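Home | News | Products | Bakeries | Press | Contact

Search this site
Enter keyword... Go

Skastunia and Somidis bring a new line of breakfast breads to the everyday table

Jan 29, 2024

Skastunia is delighted to announce Sileo, a line of soft breakfast breads made with the Somidis bakery and meant for an ordinary morning: one bowl, one piece of bread, a small table and no oven to fuss over. The line arrives in shops this January, and we could not be happier with how it has come out!

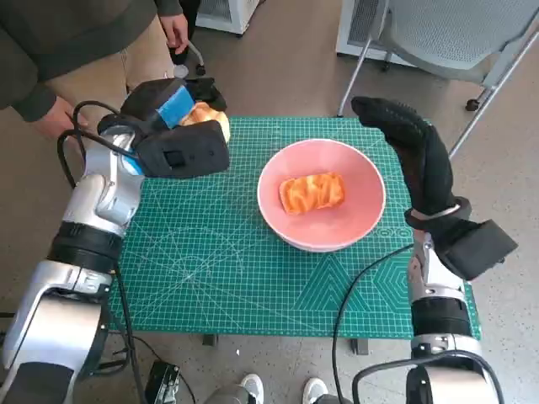
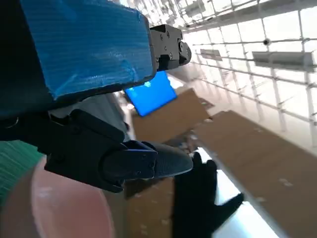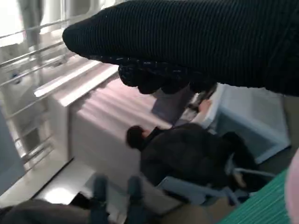
Meirion Penry wrote to us after trying the breads at home that the swirled one was gone before the coffee was poured, that it kept its shape when pulled apart, and that the only thing missing was a bigger bag. We have heard the same about the bag from a few shops, and a family size of 8 is on the way.

Sileo starts with two breads. The Swirl is a sweet bun with a golden, lightly glazed top and a soft middle that pulls away in layers. The Round is plainer and a little less sweet, good with butter or cheese, and very good the next day with soup (try it, really). Both are baked at the Somidis bakery, packed the same morning and sent out before noon.

Getting the Swirl right took 132 test bakes. The early ones tasted lovely but dried out fast once the bag was open, and one whole week went to the glaze alone, which kept sticking to the paper. The recipe that made it uses a longer, cooler rise and a little orange peel in the dough. It also fits nicely in a cereal bowl, something our tasters asked for again and again, as plenty of people eat breakfast away from the kitchen table and would like to keep the crumbs in one place.

"I grew up with a bun like this and I have wanted to bake one for years," said Achilleas Vasilakis of Somidis. "Warm it for a minute if you want to. I eat mine straight out of the bag, standing up."

The breads will be sold in bags of four at 40 shops to begin with, including all Lazaridis grocery stores, where they will sit with the fresh bread and not in the snack aisle. Cafes can order loose buns by the tray. Each bag carries the bake date on the front in large print, and the bread is best within two days of opening. It freezes well too: wrap each piece on its own and let it thaw on the counter overnight.

Free tastings will run at the larger Lazaridis stores through the end of the month, from opening time until the trays are empty. Bring the kids, bring a neighbor, and please tell the people at the counter what you think, because the third bread in the line is still being worked out and we are torn between walnut and plain honey.

Shops and cafes that would like samples can write to the Skastunia press desk through the contact page. Ingredient lists and allergen sheets for both breads are available on request.

Contact | Press desk | © 2024 Skastunia. All rights reserved. | Back to top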